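About Komard

Komard is a small company that takes apart used office equipment and puts the good parts back to work. We also test whether machines can do some of that work with us. This page explains what we do, how we got here, and what we think machines can and cannot handle right now. We get asked about that last part more than anything else, so it takes up most of the page.

What we do

Offices and schools replace their desktop computers on a schedule. The old ones still have useful parts in them: hard drives, memory, power supplies, graphics cards, cables. We collect the computers, open them, remove what can be used again, check it, and either sell it or fit it into another computer. What can't be used is sorted by material and passed on to a recycler.

Our shop is in Ladlow. The front part of the building is for receiving and storage. The back part is where computers are opened. Most of that work is done by hand with a screwdriver, a tray and a good light, and it will be for some time.

How we started

We began as a repair counter. People brought in slow computers and we made them less slow. After a while the repair work was paying the rent, but the back room was filling up with machines that customers didn't want back. We started pulling parts from them to keep the repair side supplied, and the parts side grew until it was most of what we did. We closed the repair counter one August and have not reopened it.

Today the company has 2 sides. One is parts recovery, which brings in nearly all our income. The other is a test bench we call Uven, where we try out robot arms on the same jobs our people do.

Why we test robots

Opening a computer case is not hard work, but there is a lot of it. The same few motions come up over and over. Take off the side panel. Press a latch. Slide out a drive. Unplug a cable. Lift out a memory module. A person who has done it for a month does it without thinking, and after a year their wrists start to tell them about it.

We wanted to know which of those motions a machine could take over in a shop like ours, with mixed equipment, normal light and no engineers on staff around the clock. A factory that builds one product can arrange everything around its machines. We can't do that. The computers come to us in whatever shape they are in, from different makers and different years, and sometimes with dust packed into every vent.

What the work looks like

A typical job on the bench starts with a desktop tower laid on its side with the panel off. The work happens in a fairly small space. There are drive bays at one end, the motherboard in the middle, memory slots beside the processor socket, and power cables running over a good part of it. Small parts that are out of the case need a place where the arm can find them again, so we use printed holders with posts and slots fixed to a plate next to the tower. 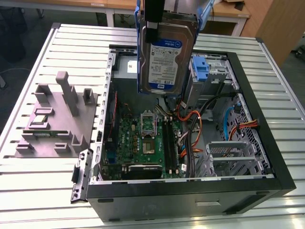

Drives are the job we have spent the most time on. A desktop hard drive is a good shape for a gripper. It is a solid block with flat sides, it is heavy enough to stay where you put it, and a case that holds it in a plastic caddy saves us a set of screws. The hard part is the last inch. The caddy has to line up with the bay, go in straight, and be pushed until it seats. A person feels this through the fingers. An arm has to sense it some other way, and if it pushes a little off line, it will keep pushing on something that is not going to move.

Taking a drive out and putting one in are different problems. Going out, the bay itself guides the drive for most of the trip. Going in, the arm has to get around whatever cables are hanging in the way and then find the opening. We keep separate notes on the two and don't count success at one as success at the other.

Memory modules are harder. They are thin and light and easy to drop, and they need to be pressed in evenly at both ends. The latches on the slots are small, and different makers build them differently. Too little force and the module isn't seated. Too much and you can bend the board underneath it. We tell new staff to press until they feel the click, and it is very hard to turn that sentence into something a machine can use.

Cables are the hardest. A cable doesn't stay in one place. It springs back, it hides another cable, and it looks different in every case even when the computers are the same model. When our staff move a bundle of wires out of the way they do it with the back of a hand while already looking at something else. For an arm, moving the bundle is its own job, and it may need to be done again a moment later.

Can a machine do it yet?

Some of it. Our plain answer, for anyone who came to this page looking for one, is as follows.

Picking up a drive or a module from a holder that was made for it: yes, and we would trust a machine with this on a normal day.

Moving a part over to an open case without hitting anything: usually, if the case is where the arm expects it to be.

Fitting the part fully into place: sometimes. A person still checks.

Plugging in cables: not in a way that would help us.

Deciding what to do with a computer that doesn't look like the others: no. A stripped screw, a bent bracket, a latch someone has taped down, a bay with the wrong caddy in it. Our staff see these and change their plan. The arm does not.

We are often asked the same thing about work at home, such as folding laundry, loading a dishwasher or putting away groceries. We don't do that kind of work and can't speak for those who do. We would only say that a kitchen has many of the things that give us trouble on the bench. There are soft things that change shape, things stacked on other things, and things that are never in the same place two days in a row. A drive bay is an easy room by comparison, and we are still working on the drive bay.

Our bench

The bench is a slotted aluminum table. We chose it so that fixtures and arms can be bolted down, moved and bolted down again. Our first one was a wood top, and every time a fixture moved we had new holes and had to measure everything over. With the slots we can change the layout over lunch.

The holders are printed in gray plastic here in the shop. We go through a lot of versions. A slot that is a hair too tight makes the arm tug the whole board, and a slot that is too loose lets it lean, and then the gripper meets it at the wrong angle. When a holder works we keep the file, print a spare and leave it alone.

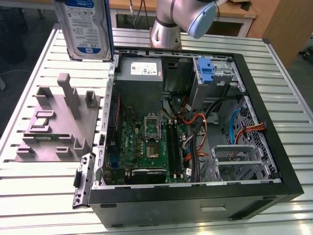
An open tower on the Uven bench, with circuit boards waiting in the fixture beside it.

We use ordinary office computers for testing, the same kind that come through receiving. We don't use cleaned-up demonstration cases. If a method works only on a perfect case, it is of no use to us.

Who we work with

Iyamu, a machine shop 2 streets over, makes our metal brackets and mounting plates. They cut, drill and deburr small batches for us and put up with a lot of revised drawings. They have the same questions about automation that we do, from the metalworking side, and we trade notes with them. Their view is that loading and unloading a machine is ready to be handed over and that finishing work is not. It matches what we see.

We also take groups from technical programs by arrangement. Students get a computer and a tray and take the computer apart by hand first. After that they watch the arm try one step of the same job. We do it in that order on purpose. It is easier to see what the arm is missing once you have felt a drive seat with your own hands.

What this means for jobs here

People who apply to work here ask whether the arm will replace them. It is a fair question. At present the arm does no paid work. Every part we sell has been removed and checked by a person. If the bench gets good enough at drives, we will move drives to it, and the people who do drives now will do the mixed and damaged cases, which pile up because they take longer. We have told our staff this in writing, and we have said we will tell them before any step is moved over.

We have no plan to run the back room without people. We don't think it could be done with the equipment that exists, and we have not seen a reason to try.

Some facts about the company

We are privately owned and have no outside investors.

We handle 2,000 desktop computers in a normal year. Laptops are a smaller share and are done entirely by hand.

Drives that come in with data on them are wiped before anything else happens to them. Drives that can't be wiped are destroyed. Only wiped drives are used on the test bench.

We do not buy or sell phones, printers or televisions. Please don't leave them at the door.

Visiting and dropping off

Businesses and schools can arrange a pickup through the contact form. Please tell us how many machines you have, whether they have been unplugged and stacked, and whether there are stairs. Individuals may drop off desktop computers during receiving hours. Keep the power cord if you want it, as we have plenty.

Tours of the bench are free but need to be set up ahead of time. The arm does not run every day. If you want to see it running, say so on the form and we will offer you a date when it is.

If you are working on similar problems in a shop of your own and would like to compare notes, use the same form and write "Uven" in the subject line. We answer those ourselves, though it can take a week or so.

Page last updated 5/28/23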